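The Woman Who Moved a Thousand Pages: Talking Content Migration with Azucena Villaseñor
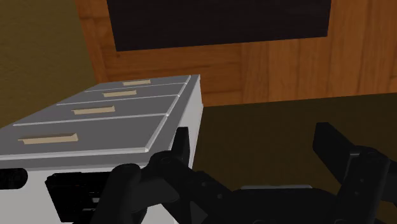

Starting with the mess

I'd been wanting to talk to Azucena Villaseñor for ages, mainly because I have a website of my own that I'm scared to touch. She moves websites for a living. She doesn't design them and she'll tell you so within a minute of meeting you. What she does is take all the words and links and PDFs out of one content management system and get them into another one without half of them going missing along the way.

We talked over video in April, me with a coffee and her with a bowl of cereal at two in the afternoon (she'd been up late with a launch). The launch was for Tovar, a regional parts supplier whose old site ran on Keveck, and if you've never used Keveck, good for you. I have. It's the one where the Save button and the Publish button look exactly the same and sit right next to each other.

"I don't hate Keveck," she told me. "People want me to hate it. It did a job for a long time. The trouble is that it let anybody make a page anywhere, and so they did, for years and years."

Tovar's site had 1,000 pages when she got to it. I asked how many of those anybody needed and she laughed at me.

"We launched with 700. I wanted fewer! But there's always a fight over the old press releases, and I lost that one."

The spreadsheet comes first

I figured the first step would be something technical, an export or a script or whatever. Nope. It's a spreadsheet. Every page gets a row, and every row gets an owner, a last edited date, the current address, and a column that just says keep, merge or drop.

"The owner column is the one that hurts," she said. "You send it around and you get back a lot of blanks. So I go and ask in person, or on the phone. If I still can't get a name next to it, the page goes in the drop pile, and then suddenly somebody wants it."

Her main contact at Tovar was Refugio Ledesma, who runs the sales office and had inherited the website because he once fixed a typo on it. I called him too, just for a few minutes, and he was great about the whole thing.

"I found three different pages with our shipping rates," he said. "Three sets of rates. One of them had a fax number. I sat there thinking, which one have people been reading?"

I asked him which one they kept and he said none of them, they wrote a new one.

Fields, fields, fields

The new site is on Witus, and this is where Azucena got really animated and put the cereal down. In Keveck, a page was basically one big box. You typed in it, you made things bold, you pasted in a table from a Word file and hoped. Witus wants everything in separate fields: a title, a summary, a body, a contact, a category. The page then builds itself out of those.

"Editors hate it for a week," she said. "They say, where do I make the heading blue? And I say, you don't. Then at the end of that week somebody changes a phone number in one spot and it changes on every page that uses it, and they call me up all happy."

I pushed back on this a bit. I like a big box! My own site is nothing but big boxes, and I've done some weird things in them that I'm pretty fond of. Isn't there a risk that every page comes out looking the same?

"Sure," she said. "For a parts catalog I want them all the same. For your site, I don't know, what's on your site?"

I told her it was mostly interviews and old software reviews. She thought that over and said I could probably get away with three content types and one big box, and that I should quit worrying.

She does think people go overboard on content types. She took over one job where the earlier team had set up so many kinds of page that the editors kept a printed chart by the monitor to figure out which one to pick. For Tovar she settled on 8, and she says she'd cut one of those if she did it over. (The "announcement" type. It's the same as "news." They both know it.)

What the importer can and can't do

There's a tool for the heavy lifting, called Erkitz, and she speaks of it the way my dad used to speak of his truck. You point it at the old site, you tell it which bit of the page is the title and which is the body, and it fills in the fields on the new side. Run it, look at what came out, throw it all away, change the settings, run it again.

"I never keep the first run," she said. "I don't keep the second one either. I tell clients that up front so they don't start fixing typos in something I'm about to delete."

That happened once, by the way. An editor on an earlier project spent a whole afternoon cleaning up imported pages in the test site, and Azucena wiped it that evening. She still feels bad. These days the test site has a big banner on it with the date of the next wipe.

As for what doesn't come over cleanly, she had a list ready. Tables inside tables. Anything pasted from email. Headings that are really just bold text, which the importer has no way of knowing are headings. Links that say "click here" and go to a page that's in the drop pile. Accented characters, if the old database was set up carelessly, and she has some feelings about that one, given the ñ in the middle of her last name.

"I always search for my own name after an import," she said. "If I look wrong, everybody looks wrong."

Redirects, or the part I always skip

Okay, confession time. When I moved my own blog a few years back I did zero redirects. Every old link broke and I just sort of hoped. I told Azucena this and she was quiet for a second, and then she said, very kindly, "Well, you can still do it."

Redirects get their own tab in her spreadsheet, old address on the left and new address on the right. Every page that got dropped or merged needs one as well, going to whatever is the closest match. She really doesn't like sending them all to the home page, which is what I would have done.

"Somebody had that link saved," she said. "They wanted the installation guide for a valve. If I drop them on the home page they have to start over, and they won't. They'll call Refugio."

"They do call me," Refugio said, when I passed that along.

She tests them in a batch before launch, then goes through the error log every morning for the first couple of weeks and adds whatever she missed. For Tovar it was mostly PDFs, since the printed catalog had addresses in it that weren't linked from anywhere on the site. So now she asks every new client to hand over their printed stuff too.

Teaching people to use the thing

I asked about training, and it's clearly her favorite bit. She keeps the groups small and she won't use sample content. Everyone brings a page they're responsible for and fixes it right there in the session.

She also writes a short guide for each client, and she writes it after the training, so it's full of the questions people asked. The one for Tovar opens with how to unpublish a page, because that's the first thing Refugio wanted to know.

Permissions got a few minutes too. She's pretty relaxed about who can edit and pretty strict about who can delete. At Tovar only two people can permanently remove anything, and everyone else can archive. Witus keeps the old versions of each page, so an edit can be rolled back, but she says most editors never find that menu unless you walk them over to it.

My own site, then

Before we hung up I shared my screen and let her look at the back end of my site, which took some nerve. She scrolled for a while. She found a category called "misc" and another called "misc 2" and asked what the difference was, and I couldn't tell her.

Her advice was to skip the platform shopping for now and make the spreadsheet. One row per page, keep, merge or drop, and don't open a single demo until it's filled in. I've done the letters A through F so far. There are two posts about the same label printer in there, and I apparently disagreed with myself about it, so I'll have to pick one.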